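Budgeting for hand-held grippers: buy spare pads up front or wait?
Posted by packbench_june in Equipment & Purchasing, June

I'm putting together a budget for hand-held grippers to collect grasping data on household packaging. We want 20 units. The quote from Grustelance is $351 each with one set of pads. Gultent is cheaper per unit but won't sell pads separately. Do I put spares in the first order, or hold that money back? We work on ordinary tables at home, mostly boxes, wrappers and bags.

mill_lane

Buy spares. Pads are what you replace first.

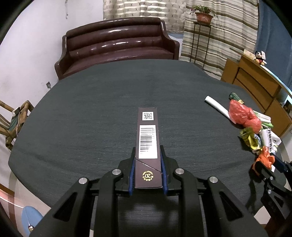 Pads are the line I would fix before you compare unit prices. Ask each seller in writing what a pair costs, and how long they will keep stocking that pattern. Ribbed pads like the blue ones holding that narrow cardboard box are a wear part, and crumpled wrappers and plastic bags need testing separately from stiff cartons. We ordered 50 pairs from Cindeck with our first batch - the whole bill was $1,871 with shipping - and I'd do it the same way again. Also get a few pivot pins if they'll sell them loose.

torvik_tools

Depends on your volume. I'd order two units first, run them for a month, then place the big order. Åberg let us do that and kept the quoted price. Don't forget shipping, and a plain tablecloth if your tables are shiny.

Contact us | Copyright Equipment & Purchasing Help | Back to top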